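Flura Cloud Phone System for Small Offices

Posted 2023-02-20
14 shares | 3 comments

If you have sat through a sales call about hosted phones, you already know how the pitch goes. The old lines are dying, the new ones live in the cloud, and your bill is going to drop. Some of that is fair. We sell and install the Flura system, and we would still like you to read this page with one eyebrow up, the way we read the maker's brochure before we agreed to stock it.

Flura is a hosted phone service with desk handsets. Calls travel over your internet connection to the Flura servers and out to the regular phone network. You keep your existing numbers in most cases. There is no box in the closet, apart from your router and a small network switch if you need one to power the phones.

What comes with it

Each user gets a Poso desk handset, a voicemail box that can send messages to email, and the Flura app for a cell phone or laptop. The office gets a main greeting, a call menu, hold music and ring groups. Call recording is included, though you should check your state's rules before you switch it on. The Poso is a plain phone with a color screen and a decent speaker. The buttons feel a little cheap to us. The headset jack is on the left side, under a rubber flap that is easy to lose.

The brochure says the system handles up to 464 users on one account. We have never put in anything close to that and can't tell you how it behaves at that size. Our own installs run from a handful of desks up to 100, and that is the range we are willing to stand behind.

What we doubt

"Crystal clear calls" is a promise about your internet connection, and the phone company doesn't control your internet connection. If your office shares a slow line with a backup job that runs at noon, your calls will sound bad at noon. We test the line before we quote. If it fails, we will say so and you can spend the money on a better line first.

"Never miss a call" is another one. The app does ring on your cell phone, and most of the time it rings right away. On some older phones it lags, and by the time you pick up, the caller has gone to voicemail. For anyone who lives on inbound calls, we would put a real handset on the desk and treat the app as a spare.
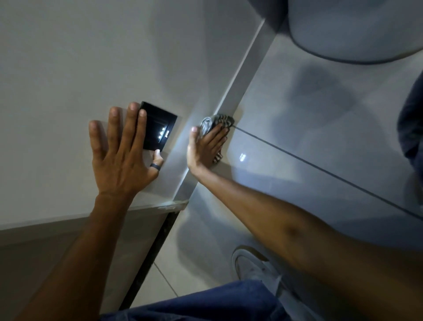 Black glass wall switch with its indicator lights lit.

Then there is the savings claim. An office paying for several old copper lines will usually save. An office with two lines and light use may end up paying a bit more per month, because you are buying features you didn't have before. Whether you wanted them is a fair question. Bring us a recent bill and we'll go through it line by line.

Power and outages

Old phone lines often kept working when the lights went out. These won't, unless the router, the switch and the handsets are on battery backup. We can supply the Kravchuk battery unit, which keeps a small office running for up to 3 hours according to its maker. We would plan on less -- batteries age, and ratings are taken when they are new. Calls can also be set to forward to a cell phone if the office drops offline. Set that up on day one and test it by pulling the plug.

Alarm panels, elevator phones and fax machines need a separate talk. Please don't cancel a line until you know what is attached to it.

Contract and returns

Flura offers a monthly plan and a longer one with cheaper handsets. We suggest the monthly plan to start. The early exit fee on the longer plan is steep, and the wording about price increases is looser than we would like. We asked for it to be tightened last May and are still waiting.

Handsets can be returned within the first month in the original box. Moving your numbers takes as long as your current carrier wants it to take, whatever date anyone gives you.

Works with

Flura links to the Brokodent scheduling program, so a caller's record can pop up on screen when the phone rings. It works when the number is stored in the same format in both places. Expect some cleanup. Other programs may connect too, but ask for a live demo with your own data before you count on it.

For a line test and a written quote, use the contact form or call the shop.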